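Writing the City: Notes for Session 6
Travel Writing Workshop, Ploldale

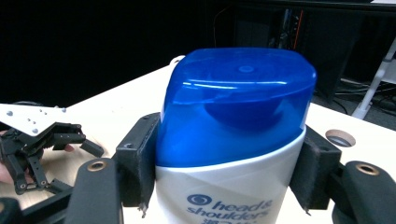

Berkay Kılıçarslan wrote to me after last session asking whether a city piece has to have an "angle" at all, and couldn't a person just walk about and tell us what they liked?

Well, yes and no, and I'm glad it came up, because I had meant to start there anyway (and then we spent so long on train stations!). Walking about is how you collect things. An angle is how you decide what to leave in your notebook when you get home.

Take the two drafts on Menora we read together. The first one goes to the harbor, the old market, the museum and back to the harbor, and by the second page I was flipping ahead. The other writer spends the whole piece on the night ferry and the people who ride it to work, and somehow I came away knowing far more about the town.

A few things to try before next time:

Read the Říha essay again, slowly, and mark every place where a price, a street name or a bit of overheard talk does the work of an adjective.

Cut your own opening paragraph and see whether the second one can stand up by itself. Mine usually can, I'm sorry to say.

Bring a draft of some 795 words on one neighborhood, any city you like, your own included. Please leave out "bustling" and "hidden gem," just for me.

We meet at 7 in the evening as usual, and we'll begin with the Trornalik handout, so do bring your copy.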